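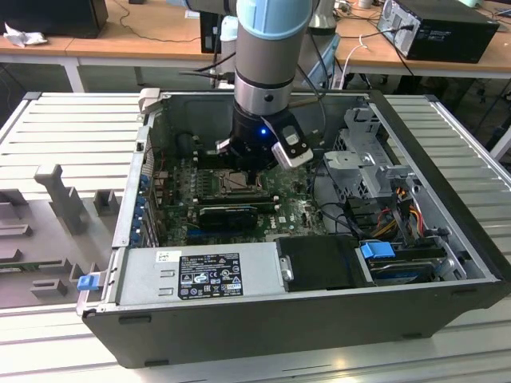 L'électricité, ça court partout. Dans les murs, dans la lampe, dans ta console. Mais pour faire quelque chose d'utile elle a besoin d'un chemin. Toujours. Ce chemin s'appelle un circuit. Dans une maison, ce sont des fils. Dans un ordinateur de bureau, quand on enlève le panneau du côté, on tombe sur une grande plaque verte couverte de petites pièces : la carte mère. Les routes du courant sont dessinées dessus, en métal très fin. Des routes, des carrefours, comme une ville.

C'est quoi le courant ?

Des grains minuscules, les électrons. Beaucoup trop petits pour être vus, même au microscope de l'école. Ils avancent tous ensemble dans le métal, un peu comme une file d'enfants qui se poussent dans le couloir. Le premier bouge, le dernier bouge aussi, presque en même temps.

Ouvert ou fermé ?

Attention au piège. Circuit fermé = le courant passe. Circuit ouvert = il ne passe plus. Bizarre, car une porte ouverte laisse passer les gens ! Pense plutôt à un pont levant. Quand le pont est levé, les voitures attendent. L'interrupteur de ta chambre, c'est ça, un petit pont.

À toi : la pile et l'ampoule

Il te faut 3 choses : une pile plate de 4,5 volts, une petite ampoule de lampe de poche, un trombone en métal. Pose le culot de l'ampoule sur une lame de la pile. Avec le trombone, relie l'autre lame au côté du culot. Ça brille ? Bravo. Sinon, regarde si tout se touche bien. Ne laisse pas le trombone toucher les deux lames à la fois, il chaufferait vite.

Essaie ensuite avec une règle en plastique à la place du trombone. Rien. Le plastique est un isolant, les électrons y restent bloqué. Le métal, lui, est un conducteur. Teste aussi : une gomme, une clé, du papier alu, un bout de bois.

Et jamais, jamais avec une prise du mur. Une prise peut tuer. Les piles seulement, et avec un adulte pas loin.

Petits mots à retenir
Conducteur : laisse passer le courant.
Isolant : le bloque.
Interupteur : ouvre et ferme le circuit.

Josefien Geerts, 30 novembre 2021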